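日期:12/12/22
课程:日常生活与空间(期末小项目)
小组:Isis 组

# 一张大桌子上的小东西:Tralico 工作间桌面收纳的观察与调整

## 一、为什么选这张桌子

选题的时候我们组纠结了很久,宿舍衣柜、食堂的餐具回收处、图书馆门口的伞架都想过,最后绕了一大圈,又回到每天都坐在旁边的这张桌子上。Tralico 是 Cisneros 楼里的一间公用工作间,地方不大,但是很招人喜欢,冬天暖和,下午光线又好,来了就不太想走。大家进门的第一个动作,几乎都是把手里的东西往桌上一放:手机、杯子、笔、装零钱和耳机的小包,还有吃到一半的零食。

老师在开题时问过我们,收纳这种题目是不是太小了。我们当时心里也有点打鼓,可是从十月做到现在,越做越觉得里面有意思的东西真不少。桌子是木头的,颜色浅,放什么都看得清楚,对观察来说特别方便(当然桌面一乱也格外显眼,想假装看不见都难)。

## 二、我们是怎么做的

整个项目跟着课程走,一共 13 周,前面一半时间只看不动手。我们轮流在工作间坐着,用笔记本记下大家把东西放在哪里、找东西的时候先往哪边看、走的时候会落下什么。笔记本的封面上写着 Grima,是我们给这套记录方法起的名字,当时随口一说,后来叫顺了,报告里也就继续用了。

后一半时间开始做小调整。我们给自己定了两条规矩:一是花钱不超过 50 元,二是不贴标签。第二条讨论了好久才定下来。贴标签当然省事,可是这里像大家的客厅,到处都是“请放在此处”的字条,坐着就不自在了。我们想试试看,只靠容器的形状和摆放的位置,能不能让人自然而然地把东西放对。

## 三、桌面上的“小邻居”

我们把常见的小物件按使用的习惯分了几类:大家共用的,比如零食和笔;个人随身的,比如手机和小包;还有喝水吃东西用的杯碗。最初的设想是每一类划一块地方,各住各的,后来发现根本划不清楚,因为人坐下来以后,手边需要的往往是各类都有一点。 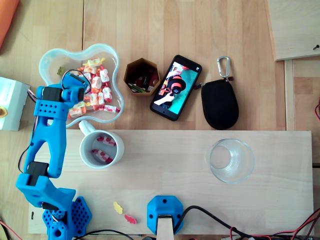
容器的口要敞开,是我们从 Grima 笔记里得到的头一个体会。有盖子的盒子我们也试过,样子整齐得很,放了两周,大家照样把糖撒在盒盖上面。换成敞口的就顺手多了,像那只花瓣形的透明碗,独立包装的糖果堆在里面,一眼就看得到,伸手就拿得着。旁边的六角形小笔筒也是同样的道理,笔斜斜地靠着,抽哪一支都不用翻。手机和带登山扣的黑色拉链包就放在同一排,要用的时候顺手一带,我们觉得这样一排很亲切,所以没有再去硬拆成“公用区”和“私人区”。

这里还想多说几句糖碗的事。原本我们只把它当成零食,没打算写进报告,可是写笔记的人每次都会提到它,想不写都不行。谁坐得离它近,谁就会顺便问别人一句要不要吃,碗推过来推过去,旁边的东西跟着挪位置,桌上的格局也就变了。我们试过把它放在桌子正中间,公平是公平,可是占的恰恰是最需要摊开做事的地方。后来改放到靠上的一角,矮一点的同学要欠一欠身,倒也没有人抱怨。

桌面中间偏下的位置我们尽量留给干活用。那里横着一块颜色更浅的木板,表面光滑,和下面的桌子有一点点颜色差别。我们很喜欢这个差别,它像一条不说话的界线,看到颜色换了,手就会稍微犹豫一下,想想东西该不该放上去。

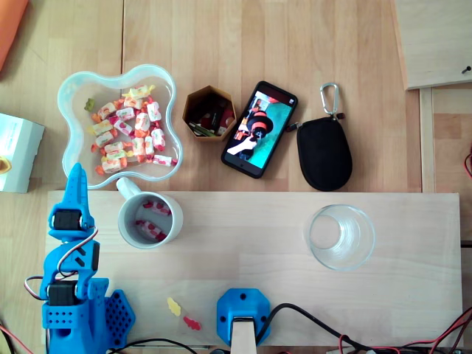 说到界线,组里有过一次挺认真的争论。一部分同学主张东西要紧紧靠边放,空出来的面积越大越好;另一部分同学觉得离得太远,拿起来费劲,用完就懒得放回去。两边都有道理,吵到最后谁也没说服谁,只好轮着试。先按靠边的方案摆,再按靠近的方案摆,每种各摆一阵子,中间正好赶上交作业的高峰,用的人多,算是给两种摆法都来了一次考验。

试下来的感受是,笔和手机要近,零食可以远一点。笔放远了,大家用完就随手搁在纸旁边,纸一收,笔就滚走了;零食远一点反倒没什么,想吃的人总会自己伸手。这个结论听上去很朴素,可是我们看了那么久才敢写下来,心里还是有一点小小的得意。

## 四、杯子和碗

喝水的东西要单独写一节,因为它们是最难安排的。杯子会跟着人走,人坐到哪里,杯子就到哪里,人走了,杯子常常还留着。我们起初想准备一个托盘,把杯碗统统集中在上面,可是托盘一摆上去就占了好大一块,大家又习惯把包压在托盘边上,没过多久我们自己就把它撤掉了,钱倒是没白花,现在拿来晾抹布。
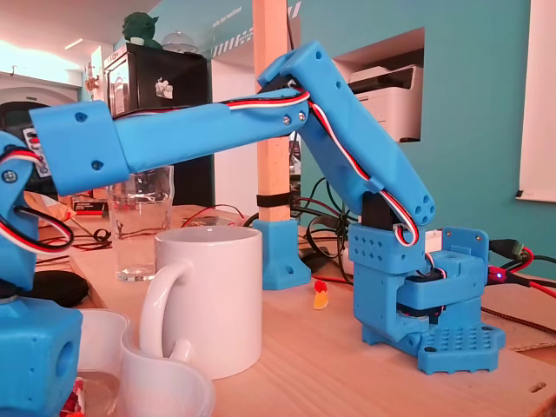
撤掉托盘以后,我们改成只约定一件事:离开之前,把自己的杯碗带到水池边,洗不洗先不管,带过去就行。门槛放低了,愿意做的人明显多起来。有的同学说,走到水池边了,顺手冲一下也不麻烦。马克杯有把手,一只手可以拎好几个,玻璃杯就没有这么方便,要专门腾出一只手。所以如果以后工作间要添杯子,我们会很真心地推荐有把手的那种,最好再稍微厚重一点,碰到了也不容易倒。

碗的情况又不太一样。碗里如果剩了一点汤水,再有人往里面扔包装纸,就变得谁都不想碰。我们能想到的办法,是在离桌子两步远的地方放一个小垃圾桶,走过去的路越短越好。

## 五、不足和想继续做的事

要老实交代的是,我们的记录很不均匀。有的同学一个下午能写大约 500 字,连谁把笔借给谁都写得清清楚楚,有的同学只写一句“今天还行”。再一个遗憾是,我们自己就是这张桌子的使用者,坐在那里观察,别人难免会跟着收敛一点,桌面可能比平时干净。

如果还有下一学期,我们想接着看桌子的边缘和角落,充电线、纸盒和挂东西的地方这次几乎没顾上。Grima 笔记本会留在工作间的架子上,感兴趣的同学可以接着往后写,后面还有大半本空白页,字写大一点也没有关系。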